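Léonie Hamel hat in der vergangenen Saison 200 Innings geworfen, mehr als jede andere Pitcherin der Liga. Trotzdem spricht sie beim Treffen im Vereinsheim von Wismont zuerst über ihre Fängerin. "Meenakshi Goel ruft die Würfe, ich werfe sie nur", sagt die Linkshänderin.

Vor drei Jahren kam sie aus der zweiten Mannschaft nach oben. Der Anfang war schwierig. In ihrem ersten Heimspiel gegen Histeo gab sie im ersten Inning 7 Runs ab und wurde ausgewechselt. "Ich wollte danach nicht mehr in den Bus steigen, obwohl es gar keinen Bus gab. Wir waren ja zu Hause."

Trainer Mohit Pandey ließ sie zwei Wochen später wieder beginnen. Er änderte an ihrem Wurf nur den letzten Schritt. Der Changeup, heute ihr bester Pitch, kam erst im April dazu.
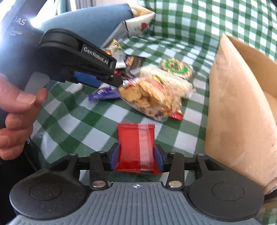
Am Spieltag hält sie sich an einen festen Ablauf. Einwerfen mit Goel, dann zehn Minuten allein im Bullpen, kein Telefon. Gegessen wird wenig, meistens etwas Kleines aus der Tüte. So ein rotes Päckchen mit gezacktem Rand passe in jede Hosentasche, sagt sie, mehr brauche sie bis zum dritten Inning nicht. Nach dem Spiel isst sie dann richtig - am liebsten Nudeln.

Über die Niederlage im Halbfinale redet sie ohne Umschweife. "Ich habe den Ball zu hoch gelassen, und sie haben ihn getroffen." Pandey sieht das anders und verweist auf zwei Fehler im Innenfeld.

Ein Angebot aus Hirnus hat sie abgelehnt. Sie arbeitet halbtags in einer Physiotherapiepraxis und möchte die Ausbildung dort abschließen. In der neuen Saison wird sie außerdem die Pitcherinnen der U16 trainieren, zusammen mit Pak-hei Tse. Das erste Training ist schon angesetzt, Handschuhe sind noch zu wenige da.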